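Frequently asked questions: renting a holiday flat from Didham Stays

Updated 2 March 2025

How do I book a flat?
Choose the flat and the dates on our booking page and fill in the form. You receive a confirmation by e-mail. If you see no e-mail after one day, please look first in your spam folder and then write to us.

How much do I pay in advance?
We ask for 30 per cent of the price when you book. The rest must arrive 28 days before your stay begins. For a booking made later than this, the full price is paid at once.

Can I cancel?
Yes. Until 28 days before arrival we give back everything except an office fee of £30. After this date we can only return money if we find another guest for the same nights.

At what time can I arrive?
From 4 in the afternoon. The keys are in a small safe next to the front door, and the code is sent to you on the morning of arrival. In Bovcombe the safe is at the side of the building, by the bicycle rack.

What is in the kitchen?
Every kitchen has a cooker, a fridge, a kettle, plates, glasses and pans. Salt, oil and coffee are not provided. We kindly ask you to cut bread and vegetables on a board and never directly on the worktop, as scratches in the stone cannot be repaired.
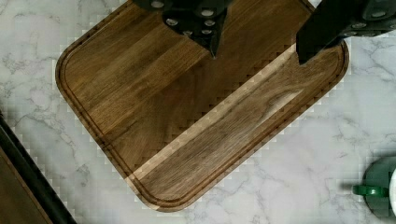
L. Baert

Can wooden things go in the dishwasher?
No, please wash them by hand and let them dry standing up. Wood which stays long in hot water becomes bent or gets cracks.

Are bed sheets and towels included?
Bed sheets are included for all guests. Towels are included in Bovcombe, but in the Presis building you must bring your own or order them with your booking.

May I bring my dog?
One dog is allowed in the ground floor flats. Please mention it in the form. Dogs should not be left alone in the flat for the whole day.

Is there parking?
Presis has a car park behind the building, free for guests. In Bovcombe you park in the street, which is easy from November until Easter and rather difficult in summer. Bus 113 stops near both addresses.

What happens if I break something?
Please tell us before you leave. For a glass or a plate we ask nothing. For bigger damage we send you a copy of the repair bill.

When must I leave the flat?
Before 10 in the morning. Put the keys back in the safe, close the windows and take the rubbish to the bins outside.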